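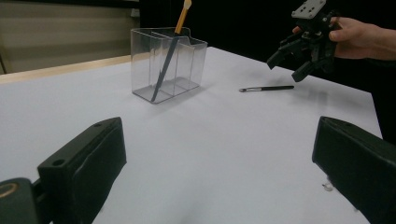 生活造形学科 色彩・素材研究室
色彩材料学Ⅰ 第4回講義ノート「筆という道具、毛という素材」

前回は顔料と展色材の話をしました。油、膠、アラビアゴム、アクリル樹脂と、同じ青い粉が練り合わせる相手によってまるで別の絵具になる、あの話です。今回はその絵具を運ぶ側、筆に移ります。わたしはこの回がいちばん好きで、毎年時間が足りなくなります。今年も早口になったらすみません!

1 筆はどこで絵具を持つのか

筆の構造はおおまかに、穂(毛の部分)、金具または糸(毛を束ねる部分)、軸(持つ部分)に分かれます。洋筆では金具を口金、英語でフェルールと呼びます。和筆は竹や木の軸に糸で締めた穂を差し込むものが多く、口金を持たないのが普通です。絵画用の筆も化粧用の筆も、この組み立てはほとんど変わりません。柄の長さや毛の量が違っていても、束ねて、留めて、持つ、という基本は同じです。

さて、水彩筆を水に浸けて持ち上げると、穂がふっくらとふくらみ、先が一点にまとまりますね。あれは毛の一本一本が水を吸い込んでいるというより、毛と毛のすき間に毛細管現象で水が保たれているのです。すき間が細いほど液体を引き込む力は強くなります。けれども細すぎるとたくわえられる量が減る。穂の「含み」は、このつり合いで決まります。

穂先がまとまるのは表面張力の働きです。濡れた毛の束は、水の表面積をできるだけ小さくしようとして互いに引き寄せられます。乾いた穂がぼさっと開いていても、水をくぐらせるとすっと尖る。洗面台で髪を濡らしたときと同じことが、指先ほどの大きさで起きているわけです。

2 毛の種類

獣毛の表面には、うろこ状のキューティクルが重なっています。このうろこの凹凸が絵具の粒子を引っかけ、液体がいっぺんに流れ落ちるのを防ぎます。電子顕微鏡の図版(配布資料1)を見てください。何度見ても見事です。

コリンスキー
イタチ科の動物の尾の毛です。根元が細く、中ほどがふくらみ、先に向かって細くなる。この「腹」のある形がすばらしい! 腹の部分で水を抱え、先端で細い線を引けます。弾力もあり、水彩では最上級とされてきました。

リス
たいへん柔らかく、含みが豊かです。腰は弱いので細部の描き込みには向きませんが、広いぼかしには抜群です。化粧筆でも古くから使われています。粉を肌にふわりと置くには、この腰の弱さがむしろ長所になります。

豚毛
太く、硬く、先端が枝分かれしています。この枝毛を専門店では「フラッグ」と呼びます。硬い油絵具をすくい上げるには、この剛さと枝分かれが欠かせません。水彩に使うと水がすぐに落ちてしまいますが、紙の上の絵具をこすって抜く技法には使えます。

山羊
書道や日本画でおなじみの羊毛筆は、名前に羊とありますが、多くは山羊の毛です。含みがよく、しなやかで、ゆっくりと形を戻します。慣れるまでは頼りなく感じるでしょう。慣れると離れられません(わたしがそうです)。

合成繊維
ナイロンやポリエステル(PBT)を細く引き、先端を薬品で溶かしてテーパーをつけたものが主流です。表面がなめらかなため獣毛より含みで劣るとされてきましたが、波形に縮らせた繊維や太さの違う繊維を混ぜたものが出て、差はかなり縮まりました。アルカリ性に傾いたアクリル絵具に対しては、獣毛よりずっと丈夫です。

3 穂の形と線

丸筆は線の太細を一本でつけられるのが魅力です。立てれば細く、寝かせれば太い。平筆は幅のそろった帯を引くのに使い、角を立てれば鋭い線も出ます。フィルバートは平筆の角を丸めた形で、筆跡の端がやわらかく消えます。扇形のファンは草や髪の表現、あるいは塗った境目をならす作業に。

形の名前は暗記しなくてかまいません。それより、一本の筆でいくつの線が引けるかを試してほしいのです。押す、引く、ひねる、止める、跳ねる。同じ丸筆でも、紙に当たる角度が変わると毛のしなり方が変わり、絵具の出てくる位置まで変わります。穂先からだけ色が出ると思っていた人は、穂の側面を使ってみると驚くはずです。

4 測ってみる:含みの比較実験

後半の実習では、筆の含みを数字にします。使う筆は研究室の教材セット「Drademer」の丸筆4種(コリンスキー、リス、山羊、合成)です。号数はすべて10号でそろえてあります。ただし号数の規格はメーカーごとに違い、同じ10号でも穂の直径は同じとは限りません。今回の4種は穂の寸法が近いものを選んであります。

手順
(1)乾いた筆を電子天びんにのせ、質量を記録する。
(2)水300 mLを入れたビーカーに穂の根元まで浸け、ゆっくり引き上げる。
(3)穂先から滴が落ちなくなったところで、もう一度質量をはかる。
(4)濡れた筆で、吸水紙に一定の速さで線を引く。線がかすれ始めたところまでの長さを記録する。
(5)筆を替えて同じことをくり返す。各筆3回ずつ。

かすれの判断は人によって揺れます。班の中で判定する人を一人に決めておきましょう。線を引く速さも結果に大きく響くので、メトロノームに合わせてください。

参考までに、昨年8月の集中講義での記録を載せておきます。ある班が4種の筆で引いた線をすべて足すと、1,616 cmになりました。別の班の合計は1,228 cmです。同じ筆、同じ紙、同じ水でこれだけ違う! 両班のノートを比べると、1,228 cmの班は筆圧が強く、紙に早く水を渡していたようです。道具の性質を測るつもりが、手の性質まで測ってしまう。この差をどう扱うかも、レポートで考えてみてください。

5 洗うこと、しまうこと

筆の寿命を縮める最大の原因は、口金の中で固まった絵具です。穂先がきれいに見えても、根元に残った絵具が少しずつ毛を押し広げ、やがて穂が割れます。水彩ならぬるま湯でよく振り洗いし、根元を指の腹で軽く押して、濁りが出なくなるまで続けます。アクリルは乾くと水に溶けなくなるので、制作の途中でも水入れに戻しておきます。ただし穂を底につけたまま長く置くと、穂先に曲がり癖がつきます。

油彩の筆は、まず布で絵具をぬぐい、筆洗油ですすいでから石けんで洗います。熱い湯は口金の接着剤をゆるめるので使いません。

洗ったあとは穂の形を指で整え、横に寝かせるか、穂を下にして吊るして乾かします。穂を上にして立てるのは完全に乾いてからです。濡れたまま立てると水が口金の奥へ下り、軸の木がふくらんで塗装が割れることがあります。

獣毛の筆を長くしまうときは虫にも気をつけてください。羊毛のセーターと同じく、カツオブシムシの幼虫が毛を食べます。わたしは院生のころ、リスの太筆を一本まるごとやられました。箱を開けたら軸しか残っていなかったのです。防虫剤を忘れずに!

6 次回までに

家にある筆、またはブラシを一つ選び、観察記録をA4一枚にまとめてください。絵筆でなくてもかまいません。化粧筆、製菓用の刷毛、靴ブラシ、歯ブラシ、何でも歓迎です。書いてほしいのは、毛の素材(わからなければ推測とその根拠)、束ね方、毛先の形、そしてその道具が運ぶもの、または取り除くものの性質です。粉なのか、液体なのか、粘りがあるのか。ルーペがあればぜひ毛先をのぞいてみてください。

実験レポートの提出は2020年1月25日、研究室前のレポート箱まで。表には単位を必ず入れ、3回の測定値は平均だけでなく全部載せること。

次回は紙です。サイズ剤のにじみ止め効果と、紙の目の見分け方を扱います。今日使った吸水紙の切れ端を一枚、捨てずに持ってきてください。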